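Unit 6 handout: The Silent Drop
Industrial Automation II, Bromgate Technical College
Instructor: Marit Haugen
Revised April 9, 2020

Read before lab. Bring it with you, preferably without coffee on it.

Last week we covered loud failures: collisions, tripped breakers, the emergency stop. Loud failures are polite. They announce themselves and wait for you. Today's topic is the other kind.

The case comes from Pronent, a small shop that sorted panel parts by color into bins with a two-arm cell. One February night the left gripper began losing parts on the way to the bin. The controller had closed the fingers, so it logged a pick. It had opened the fingers, so it logged a place. By morning the log showed 1000 good cycles and the floor showed 404 parts. Arben Kadrić, on the early shift, found them with his foot.

The cause was a worn finger pad. The fault was older: the program treated "fingers commanded closed" as "part in hand." Those are two separate facts, and only one of them was ever measured.
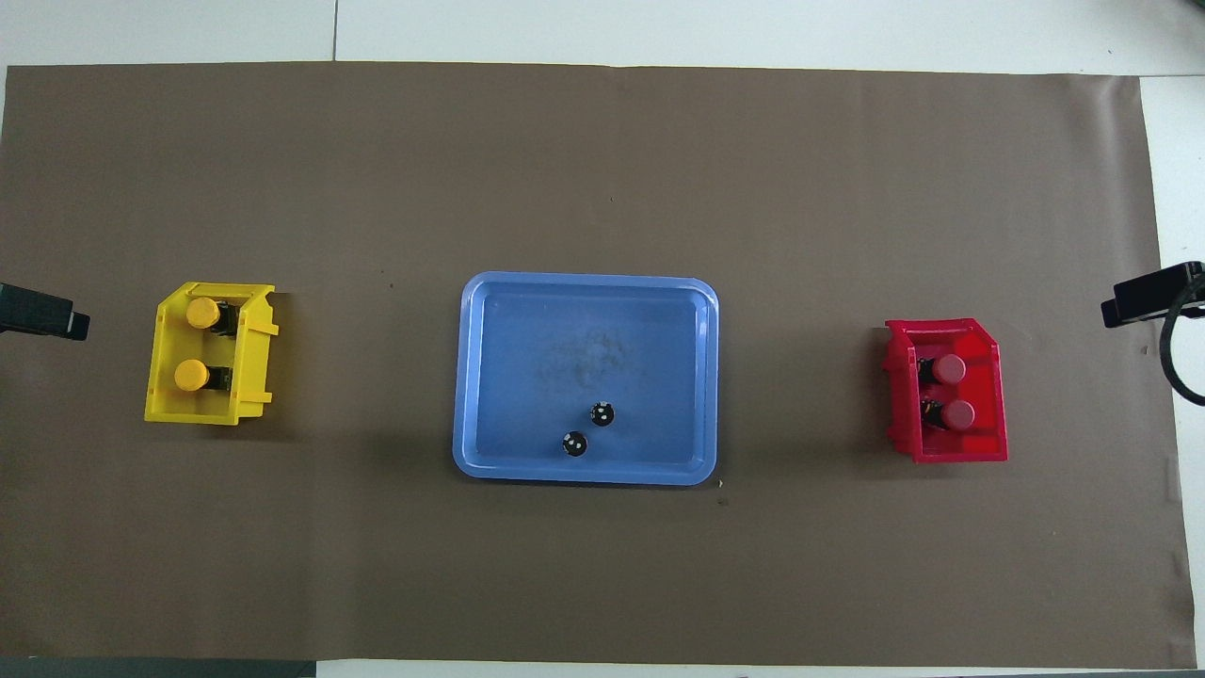
Why didn't the cell stop itself when the first part fell?

It had no reason to. The stop condition was tied to motor current and joint position, and both looked perfect. An arm carrying nothing moves very nicely.

Pronent's first fix was to raise the grip force to 75 percent. This held the parts beautifully and cracked the caps. The second fix, by Mimoza Kneževič, was to read finger width after closing. If the fingers go past the known width of the part, there is no part, and the cell stops after 2 misses in a row. It took her an afternoon, most of it spent finding the manual.

A safety note. The early shift had got used to reaching in for dropped parts while the arms were paused. Paused is a software opinion. Lock out the cell first, every time, including when it's only one part and it's right there.

For lab: find every line in your own program that assumes something it never checks. Write down what would land on the floor. Hand the list to Teodora Vidmar before you power up.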